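What Families Write: Death Notices in a Small-Town Newspaper

Student project report
Ilaria Lo Presti and Ottó Szénási
Course: Language and Community

1. Introduction

In this project we studied the death notices and obituaries of the Treloar Messenger, a weekly newspaper which comes out on Saturday in the town of Treloar and the villages near it. We wanted to know how families describe a person who has died, which parts of a life they choose to tell, and how the language of these texts has changed over a long time.

The idea came from a difference between our two home countries. In Bernano, where Ilaria grew up, a death is announced with a printed poster on the wall near the church. It has a name, an age, the names of the family and the hour of the funeral. There is almost never a story in it. In Ottó's family it was the custom to send a card with a black border to relatives and colleagues, and the card was also short. When we came to study in Treloar, we were both surprised by how long the notices in the newspaper can be, and how much one can learn from them about a stranger: the school, the war service, the name of the bowling team, the favorite pie.

Our research questions were the following:

Which information is given in almost every notice, and in what order?
Which words are used for the death itself?
Who is named among the survivors, and how is the list arranged?
What has changed between the older notices and the newer ones?

2. Material

The town library keeps the newspaper in bound volumes, and the more recent years can be searched on a computer in the reading room. We collected 400 notices, divided equally over four periods. The oldest are from the time when the newspaper was still set by hand, and the most recent are from the last year before we started the work, in February.

We decided to include only notices of adults. We found also notices of children, but they are few and very short, and we did not feel it was right to treat them in a table. This was discussed with our teacher and she agreed.

From the whole collection we chose 40 notices for close reading, ten for each period. For the choice we used a simple rule, taking every tenth notice in the order in which it was printed. In this way we could not prefer the interesting ones. Some of the 40 are therefore quite dry, with only a name, a date and the funeral home.

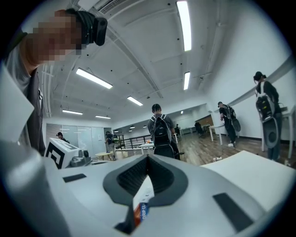 All texts were typed or copied into Pliltik, the annotation program which our department uses for text work. Each sentence received a label: birth, parents, marriage, work, faith, hobbies, character, death, survivors, service, donations. A sentence could have more than one label. We both labeled the same 40 notices separately and afterwards compared our labels. Where we disagreed, we talked until we had a common decision, and we wrote the decision in a list so we could follow it later.

The disagreements were mostly about character and hobbies. A sentence such as "She never missed a grandchild's ball game" can be a hobby, a trait of character or even a family fact. In the end we gave it two labels, character and survivors.

3. Results

3.1 Order of the information

In the first period there is no fixed order. Many notices begin with the death and the illness, sometimes with medical detail that would be thought too private today. One notice tells on which side of the body the pain started and which doctor was called from Munetia during the night. The life of the person comes after this, in a few lines, and the funeral at the end.

In the second period the pattern is already close to the modern one. The first sentence gives the full name, the age, the town and the day of death. Then come birth and parents, then school, marriage, work, membership in church and clubs, survivors, and finally the service. This order was so stable that we could often guess the next sentence. We learned the reason from the interview described in section 4: the funeral home gave the family a form to fill in, and the newspaper printed the answers as sentences.

The fourth period is freer again. The frame of the form is still there, but between the fixed parts the families put longer passages in their own voice. These passages contain jokes, nicknames, recipes and sometimes a sentence addressed directly to the person who died.

3.2 Words for the death

The verb "died" is found in all four periods, but its place has changed. In the first period it is normal, together with expressions such as "departed this life" and "fell asleep." In the second and third periods "passed away" is the strongest, and "died" is used mostly when the death was sudden. In the fourth period we see "passed away," "passed" alone, "went home to be with the Lord," and again "died," which a part of the families seems to prefer for its directness.

The adverb "peacefully" was interesting for us. It does not appear in the first period at all. In the last one it is very common and it stands almost always together with "surrounded by family" or "at home." As learners of English we first understood it as a medical fact. After reading many notices we think it is more a message to the readers, who want to know whether the person suffered and who was there.

3.3 The list of survivors

The list of survivors is the part that grew the most. In the older notices a man "leaves a wife and several children" with no names, and a woman is often called only by the name of her husband. We had difficulty with this. For three women in our close reading group we could not find a first name in the notice, and we found it only by looking in the cemetery register.

In the newer notices every child is named, with the husband or wife in brackets after the name. We needed some time to understand these brackets. They are also used for a maiden name, so the same sign has two functions, and a foreign reader can make a mistake easily. Stepchildren, former spouses, close friends and caregivers appear in the list too. Dogs and cats are named in the last period, usually at the very end of the list, and in one case before the brothers.

The verbs are regular: one is "survived by" the living and "preceded in death by" those who died earlier. We did not know the second expression before this work and we have never met it outside of a death notice.

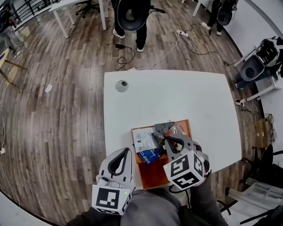
3.4 Work and everyday life

For men, the notices of the second and third periods give a lot of space to the employer. The years of service are told exactly, and the retirement is mentioned like a second kind of graduation. For women in the same periods we find "homemaker," followed by church groups and sometimes by a job which is told in half a sentence, even when it lasted for decades. One woman had kept the accounts of a feed store during her whole adult life, and this fact stands after her membership in a quilting circle.

In the last period this difference is much smaller. There is also more about small habits. We read about a man who rose before everyone to feed the birds, and about a woman who corrected the crossword in pen when she believed the newspaper had made an error. It was these sentences that we remembered when we were back at home in the evening.

4. Interview

We spoke for an hour with the director of a funeral home in Treloar, who asked us not to print his name. He still has the old form in a drawer and let us copy it. It has a line for "lodge" and a line for "occupation of husband," but no line for the occupation of a wife.

He explained to us that today most families write the text themselves, often at night and often by several people sending it back and forth. The price of the newspaper is calculated by the line, and he said that this decides more than one would think. Some families print a short notice in the newspaper and put the long text on the page of the funeral home. We had not considered this when we planned the project. It means that our newest notices may be shorter than what the families really wrote.

5. Problems and limits

The first problem is the one just mentioned, the texts on the internet which we did not collect. The second is that one newspaper is a small window. Munetia has a larger population and had for a long time its own daily newspaper, and there the habits may be different.

The bound volumes of the first period have damaged pages. When a notice could not be read to the end, we left it out and took the next one. It is possible that we lost more long notices than short ones in this way, as a long text has a bigger chance of touching a torn corner.

Neither of us is a native speaker of English. This was useful for noticing fixed expressions, but with humor we were not always certain. In the case of one notice, which says that the deceased "is now giving directions to Saint Peter," we asked a classmate if the family was joking or complaining. She thought both.

6. What we would do next

We would like to compare the short printed notices with the long versions, for the same persons, if the funeral home permits it. Ilaria is also collecting photographs of the wall posters in Bernano with the help of her aunt, and she wants to see if the lists of relatives there follow a similar order. The label list and our table of expressions are stored with the department and can be used by other students. The copied notices are not included, as the library allowed us to use them only for this course.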